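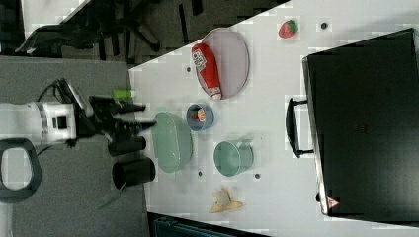 Omwood Plant Protein, Unflavoured
Product review, September 2019
Reviewed by Friederike Oltmanns and Adelmo Martinelli

Omwood Plant Protein is a powdered blend of pea and brown rice protein, sold in a resealable 1000 g pouch. It is intended for adults who wish to raise their protein intake without using dairy products. The unflavoured version was assessed over one month, using two pouches bought at the normal retail price.

Composition
The label declares 20 g of protein per serving. The ingredients are pea protein, rice protein and sunflower lecithin. There is no sweetener, and the product should not be confused with the vanilla version, which contains stevia. Allergen information is printed clearly on the back of the pouch, although the type is small.

Mixing
The powder was shaken with cold water, with oat drink and with semi-skimmed milk. In water it dispersed fairly well but began to settle within a few minutes, and a second shake was needed. Oat drink gave the smoothest result. Stirring with a spoon left lumps in every case and cannot be recommended. The scoop was buried at the bottom of both pouches.

Taste
The flavour is earthy, with a slight bitterness that is most noticeable in plain water. Mylene Lumanlan, who normally uses the Favholm pea isolate, found Omwood milder but also more chalky. Porridge concealed the taste almost entirely. A spoonful added to lentil soup thickened it a little and was accepted by all the tasters. Pancakes made with the powder were dry until an extra 125 ml of milk was added to the batter.

Packaging and storage
The seal on the first pouch held throughout. The seal on the second failed after nine days, and the contents were moved to a jar. The manufacturer replaced the pouch on request - the reply was prompt and no receipt was asked for.

Assessment
Omwood is a sound choice for cooking and for blended drinks. Those who take their protein in water alone may prefer a flavoured product. Readers with a kidney condition should consult their doctor before using any protein supplement.

Rating: 4 out of 5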